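Search this diary
Enter keyword or entry number
Go

29 November 2018
Posted by the Standards Desk, Sellwood

Entry 2405. The morning was given to the working rules for hand-held gripper sessions, which are due for reissue in January. The draft was read through from the first clause to the last, and those parts dealing with domestic appliances were compared with practice at the table.
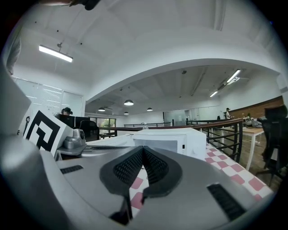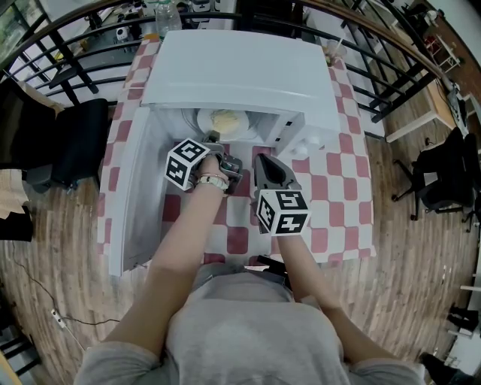 Clause 4 remains the most disputed part of the draft. It states that an appliance used in a session shall be treated as live at all times, whether or not the task calls for it to be switched on. The Skevex office had asked for an exemption where the plug is out and in plain sight. The request was considered again and refused. A rule that depends on the state of a plug must be checked at every take, and operators change places too often for that check to be relied upon. The wording stands.

Clause 5 concerns reach. The draft limits how far the tips of a gripper may enter an enclosed space and requires the operator to be able to withdraw in one movement. It was agreed that the second requirement is the stronger of the two and should come first. The limit itself is unchanged.

Clause 7, on markers, was the longest discussion of the day. Markers are to be flat, clean and firmly fixed, and are to be inspected before each block of takes. A marker that has lifted at a corner shall be replaced and may not be pressed back. The earlier text allowed a block of 25 takes between inspections. This has been reduced to 16, in line with the practice already followed at Tzanetos. There was some regret at the extra time involved. The desk's view is that a spoiled block costs more time than a short pause, and the records for the spring bear this out.

Clause 9 now deals with food. Food used in a session shall not be eaten afterwards by any person, and shall be thrown away on the same day. Crockery shall be washed by whoever closes the session. I had thought this too plain to need writing down, but the question has been put to the desk in writing more than once, and it is better to have an answer that can be pointed to.

Clause 11 sets a clear width of 900 mm for the operator to step back. The word "clear" has been given a definition, which it previously lacked. Chairs count as obstructions even when they are on casters. Cables crossing the walking route are to be covered or moved before work begins.

The question of jewellery and loose sleeves was left open. Filtard requires bare wrists, Skevex does not, and the draft says only that nothing worn by the operator shall be able to catch on the tool. A note has gone to both offices asking for comments.

Remaining for tomorrow: the numbering of the annexes, the form for reporting a dropped gripper, and the cover sheet, which still bears the title of the previous issue.

Recent entries
Annex B: storage of hand-held tools
Comments received from Filtard on clause 3
Marker inspection, second reading
Who may close a session
Notes on the Tzanetos visit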